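Folding jeans

Folding jeans is the household task of reducing a pair of denim trousers to a flat, compact shape for storage on a shelf, in a drawer or in a suitcase. It is normally done after laundering and drying, and forms part of the wider job of putting clothes away. Denim is heavier and stiffer than most clothing fabric, so jeans hold a fold well, but they also take up a good deal of room when folded badly.

Fabric and construction

Denim is a twill weave, traditionally of cotton, in which the lengthwise threads are dyed blue and the crosswise threads are left pale. Many modern jeans contain a small share of elastane for stretch; others are 100 per cent cotton. The heavier the cloth, the thicker the finished fold.

The thickest parts of the garment are the waistband, the pockets and the points where seams cross. Back pockets are usually attached with two rows of stitching in a contrasting thread, often orange or tan, and the side seams may be topstitched as well. These raised areas decide how flat a folded pair will lie. The seat also curves outwards at the back seam, so that when the garment is doubled over a small triangle of cloth sticks out at the crotch. Most methods begin by turning this triangle in.

Surface

Any flat surface larger than the garment will do. A table gives the crispest result. A bed is softer and allows less pressure on the creases, but it is the usual choice in homes where the wardrobe or chest of drawers is in the bedroom. The bed is generally made first, with the cover pulled smooth.

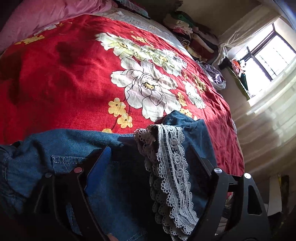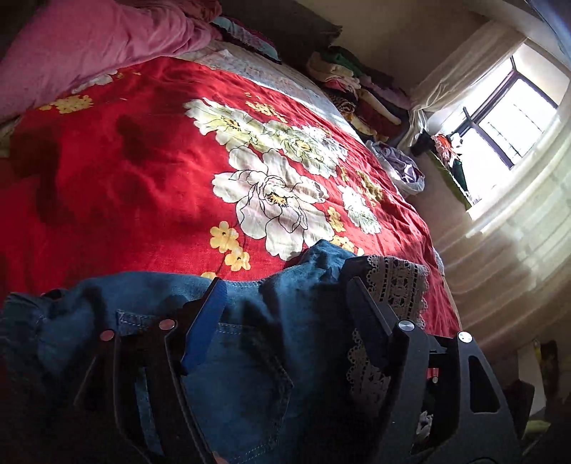
Methods

The flat fold is the most common. The jeans are laid face up and smoothed, and one leg is brought over the other so that the back pockets face outwards. The crotch triangle is tucked in to give a straight edge. The hems are then brought up to just below the waistband, which halves the length, and the piece is folded once more, or into thirds for a shallow shelf.

The upright fold, used in drawers, starts the same way. After the legs have been halved, the remaining length is folded in 3 so that the parcel stands on its edge. Pairs are then filed in a row, and one can be taken out without disturbing the rest. The Wolluneck fold is a variant in which the hems are pushed inside the waistband, holding the parcel closed. It is slower, and tends to stretch the waist of lighter pairs.

Rolling is mainly used for travel. The jeans are doubled lengthways and rolled from the waistband down, which leaves the bulk in the middle of the roll.

Trimmed and decorated jeans

Jeans with lace, braid, embroidery or studs need some extra care. Cotton lace with a scalloped edge curls easily, and is smoothed flat with the fingers before the first fold is made. Crocheted edging has an openwork structure that catches on zips and rivets. For this reason the trim is usually kept to the inside of the fold, or covered with a sheet of tissue. Loose lengths waiting to be sewn on are better wound on card and stored apart from the garment.

Where trim has bunched up, it can be pressed through a damp cloth — a hot iron placed directly on synthetic lace may melt it.

Storage

Folded jeans are stacked with the thickest edges alternating, which keeps the pile level. Deep stacks press hard creases into the lowest pairs. Shelf dividers and shallow boxes are sold for the purpose; the Vornulel divider, a bent wire frame, clips over a shelf and separates 2 piles. Hanging is the main alternative to folding. It avoids the crease across the knee but needs more rail space and a strong hanger.

Jeans put away even slightly damp are liable to smell musty, and the waistband and pocket corners are the last parts to dry.

See also: Denim; Laundry; Lace; Wardrobe

Contact | © Zirko Household Reference | Back to top

We use cookies to remember your reading settings. Accept | Manage choices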